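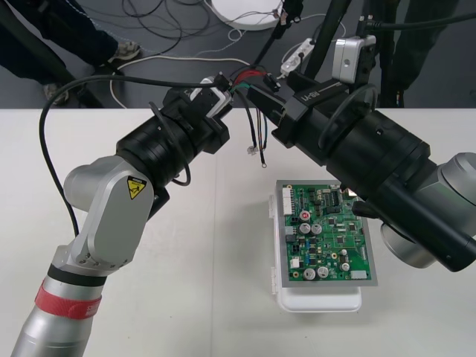

I could have stayed at that table all afternoon! The Plinimow open day had plenty to look at, but the wiring station was what I'd come for, and it was where they were gathering examples for Bondus, the model that's meant to learn cable work.

Adwoa Acheampong showed our group around (11 of us, mostly from the Mutiso evening course). The job goes like this: two arms, one circuit board, one small bundle of colored wires. A person guides the arms through a try, every joint movement gets saved along with the video, and then they set up and go again. They want 3,000 tries before the next training round. I asked if the bad ones get thrown out, and she said no, they're labeled and kept, which I loved. 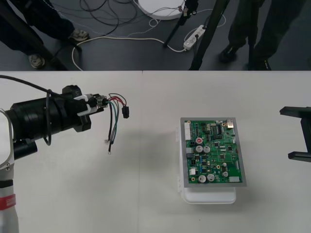 The left gripper holding the harness, with the connector ends hanging free.

Wires are a great choice of problem. They flop, they twist, and they never hang the same way twice, so a fixed program won't get you far. A good operator lasts 90 minutes before needing a break.

We had 5 minutes left for Flustby, the sorting demo next door, and I spent them asking more wire questions. Going back in January.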